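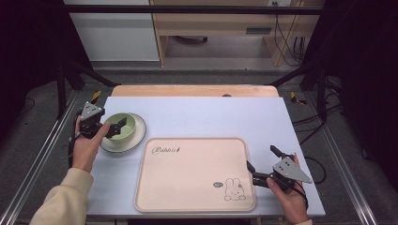

A pair of hand-held grippers in use with a bowl, plate and tray at the Clandis test room in Ridutport.

MEDIA RELEASE
Fri 26 November

Clandis finishes first round of hand-held gripper comparison

RIDUTPORT — Clandis has completed the first round of a side-by-side comparison of two jaw designs for hand-held grippers, using ordinary tableware as the test load. The company will use the results to choose the jaws it fits to its two-handed kits next year.

The round began in September and took in 700 trials. In each one, an operator held a gripper in each hand and worked through a set table-clearing task with bowls, plates and trays. Every trial was done at the same table, and operators swapped between the two jaw designs during each session so that practice on one did not favour the other.

The first design, supplied by Shevchuk, has a stiff jaw with a narrow tip. The second, from Idberg, has a softer jaw that gives a little when it closes. Both were fitted to the same handle, with the same trigger travel and the same cable, and the handle was not changed at any point in the round.

Bowls separated the two designs more than anything else. Picking up a bowl by its rim calls for one jaw inside and one outside, and a small error in angle is enough to tip it. The Idberg jaw completed the bowl task at the first attempt in 80 per cent of trials, against 65 per cent for the Shevchuk jaw.

The order was reversed on flat items. Operators found the narrow Shevchuk tip easier to slide under the edge of a plate, and it marked the tray rims less. On trays lifted with both hands there was no clear difference between the two.

Operators also filled in a short comfort sheet after each session. The most common complaint was the weight of the cable pulling at the wrist during long sessions — a point that applied equally to both designs. Clandis will move the cable exit further back on the handle before testing resumes. Several operators asked for a lighter trigger spring as well, and two spring weights are being made up.

A second round will run for 5 weeks in the new year. It will add cutlery, folded cloths and lidded containers, and will include a third jaw that combines the narrow tip with a softer inner face. The colour and finish of the jaw pads will also be varied, to check whether glare affects tracking from the head-mounted camera.

Clandis will publish the full trial sheets from the first round, including failed attempts, once the data has been checked. Labs and workshops that would like a copy, or would like to put forward their own gripper for the second round, can write to the Clandis office in Ridutport.

ENDS

Media contact: Clandis communications desk, Ridutport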